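Lesezeit: 4 Minuten

»Ich wollte nie einen Verlag. Ich wollte, dass die Leute ihre Abrechnung verstehen«

Wenche Granström kommt zehn Minuten zu spät, Laptop unterm Arm, Ladekabel vergessen. Akku bei 31 Prozent, also schnell. Sie leitet Irnimell, einen kleinen Dienst für Hörbücher von Autorinnen und Autoren ohne Verlag. Gegründet in einer Zweizimmerwohnung, inzwischen ein halbes Stockwerk. Seit Oktober ist die neue Tarifstruktur online, und seitdem klingelt das Telefon.

»Erst mal haben sich alle beschwert«, sagt sie. »Auch die, für die es billiger wird.« Früher zahlte man pro Titel eine Pauschale, dann kam eine Beteiligung obendrauf, dann noch eine Gebühr für die Auslieferung an fremde Shops. Drei Posten, drei Termine. Jetzt: 400 Euro für die technische Abnahme, danach eine feste Quote. »Man kann das auf einen Bierdeckel schreiben. Ging vorher nicht.«

Wie viele Titel sind im Katalog? Sie schaut nach, scrollt, scrollt zurück. 3747 im Frühjahr, meint sie erst, korrigiert sich dann – das sei die Zahl von jetzt, im Frühjahr waren es 3293. Davon auf Deutsch: 1492. Der Rest vor allem Schwedisch und Englisch, ein bisschen Niederländisch. Krimis, klar. Aber auch erstaunlich viel Regionalgeschichte, und das verkauft sich, wenn auch langsam. »So ein Buch über eine Schmalspurbahn hört man nicht in der ersten Woche. Das läuft sechs Jahre lang.«

Angefangen hat sie als Lektorin, Sachbuch, angestellt. Dann frei. Die erste eigene Produktion war ein Ratgeber für Imker, eingesprochen vom Autor selbst, in einem Kleiderschrank. »Klang gar nicht schlecht. Nur hatte er bei jedem Kapitel eine andere Stimme, weil zwischen den Aufnahmen Monate lagen.« Der Titel ist immer noch lieferbar. Sie hat ihn nie neu aufnehmen lassen.
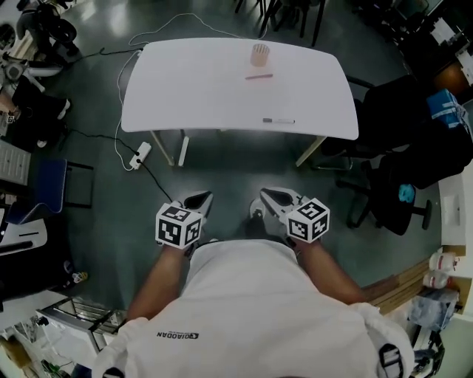 Zur Frage der Sprecher wird sie deutlicher. Irnimell lässt synthetische Stimmen zu, verlangt aber einen Hinweis, und zwar auf der Titelseite und am Anfang der Datei. »Wer das im Kleingedruckten versteckt, fliegt raus. Haben wir gemacht, zweimal.« Ob sie selbst so etwas hört? Pause. »Kochbücher, ja. Romane nein. Ich halte das keine Stunde aus.«

Der Konkurrent Gevia sieht es lockerer, dort genügt ein Häkchen beim Hochladen. Granström will das nicht groß kommentieren, tut es dann doch: »Die wachsen schneller als wir. Muss man zugeben. Aber rufen Sie da mal an.« Bei Irnimell geht werktags bis 17 Uhr jemand ran, manchmal sie. Vergangene Woche ein Herr, der wissen wollte, warum sein Buch in einem Shop unter Gartenbau steht. Der Titel war »Wurzeln«. Es ging um Familienforschung.

Kategorien sind überhaupt das leidige Thema. Jeder Shop hat eigene, und die Zuordnung übernimmt ein Programm namens Brurkesix, zugekauft, mittelalt, störrisch. Ersatz ist bestellt. Ein Dienstleister, Yatsenko, soll bis zum Sommer eine neue Schnittstelle liefern. Sommer, sagt sie, und malt mit der Hand eine Wellenlinie in die Luft.

Was raten Sie jemandem, der jetzt sein erstes Hörbuch plant? »Das Manuskript laut lesen, bevor man Geld ausgibt. Ganz. Nicht nur das erste Kapitel.« Viele merkten erst im Studio, dass ein Satz über sieben Zeilen geht und kein Mensch den auf einem Atem schafft. Fußnoten seien auch so eine Sache. Tabellen erst recht. »Wir hatten eine Steuerfibel mit vierzig Tabellen. Vierzig! Der Sprecher hat mir danach eine Postkarte geschrieben, die ich nicht vorlese.«

Zum Geld: Leben können von den Hörbüchern die wenigsten, das sagt sie ungefragt. Der größte Teil des Katalogs bringt im Monat ein Abendessen ein, oft nur das Getränk dazu. Ein paar Serien tragen den Rest. Ob sie das den Leuten vorher sagt? »Steht auf der Startseite. Zweiter Absatz. Liest halt keiner.« Bestseller-Versprechen hat sie aus den Werbetexten gestrichen, gegen den Rat der Agentur. Die Agentur ist inzwischen eine andere.

Ausgezahlt wird künftig monatlich statt pro Quartal. Das war die meistgenante Bitte in der letzten Umfrage, noch vor einer App. Eine App kommt vorerst nicht. »Dafür bräuchten wir zwei Leute mehr, und dann wären die Quoten wieder anders, und dann fangen die Anrufe von vorne an.«

Akku bei vier Prozent. Sie klappt den Rechner zu, sucht ihre Jacke, will noch schnell die Sache mit den Vorlagen für Cover loswerden: quadratisch, bitte, nicht das Buchcover hochkant mit schwarzen Balken links und rechts. Das kommt jeden Tag rein. Die Vorlage liegt im Autorenbereich unter Downloads, ganz unten.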